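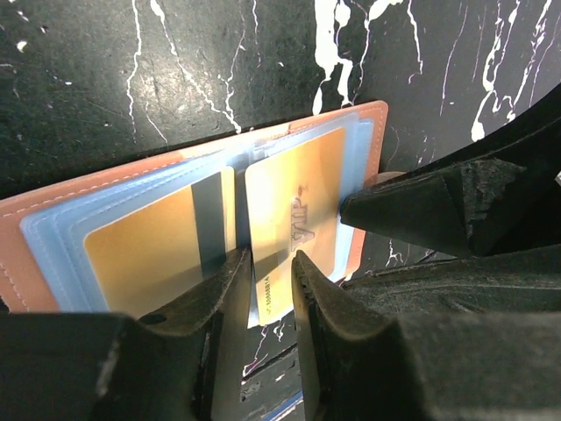
Laltcombe Public Library – Borrower Services

Library Cards: Common Questions

Who can get a card?
Anyone who lives, works or goes to school in Laltcombe or Enden. Children under 7 need a parent or guardian to sign the form.

What do I need to bring?
A photo ID and something with your current address on it, such as a utility bill or a lease. A bill on your phone is fine.

Is there a fee?
The first card is free. A replacement costs $2.

I lost my card. What should I do?
Call the desk at extension 164 and we will block it. Anything checked out before you call stays on your account.

How many items can I borrow?
Up to 27 at a time, including DVDs and magazines. Tools and museum passes have their own limits – ask at the desk.
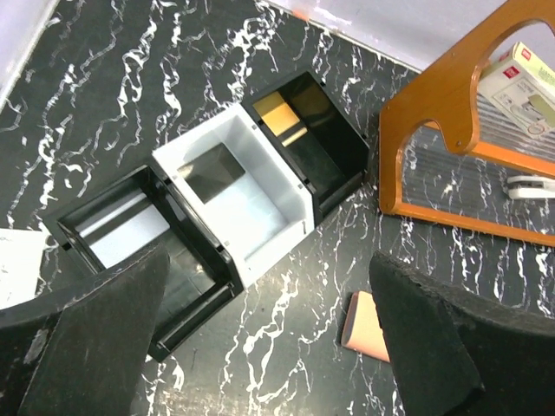
Holds are kept for 7 days after we send the notice. If you need longer, reply to the notice before the last day and we will extend it once.

Can I return books at the Enden branch?
Yes. Museum passes must come back to the branch that lent them.

Does my card work at Lumbao?
Not yet. Lumbao County runs a separate system, and you will need one of their cards.

Why does the Radik app say my card has expired?
Cards are renewed every May. Stop by with proof of address, or email it to us, and the app will update overnight.

Who do I contact about a problem with my account?
Angelica Ocampo, Borrower Services, extension 164.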